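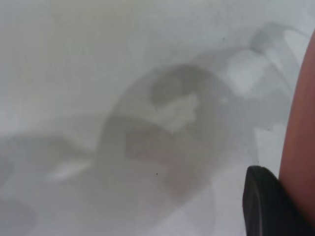
Werkstatt > Notizbuch > Touch-Eingabe > Juni

Juni, 9:40

Treiberstand auf dem Toivonen-Tablet zurückgesetzt, Beta des Systems neu aufgespielt. Erster Start hängt beim Anmelden, zweiter geht durch. Bildschirmtastatur kommt jetzt auch im Querformat hoch, verdeckt aber weiter das Eingabefeld in Plirosholm. Ticket bleibt offen.

Latenz beim Tippen gemessen, 200 Berührungen pro Durchlauf, 10 Durchläufe. Mittelwert 105 ms, mit altem Treiber waren es deutlich weniger. Verdacht: Die Gestenerkennung wartet jedes Mal auf einen möglichen Doppeltipp. Wartezeit steht in der Konfiguration auf 500, das ist der Wert für die Maus. Wurnidness liest ihn offenbar auch für Finger aus.

11:15
Eigenen Eintrag für Touch angelegt, Wert noch nicht endgültig. Wischen vom rechten Rand geht, vom linken nur bei jedem zweiten Versuch. Kalibrierung danach wiederholt, kein Unterschied.

Stift noch nicht getestet, Akku war leer.

Offen:
- Tastatur/Eingabefeld in Plirosholm
- linker Rand, mit Gerät aus Fakesgate vergleichen
- Messung nach Ruhezustand wiederholen
- wer die alte Treiberversion noch hat, bitte auf das Laufwerk legen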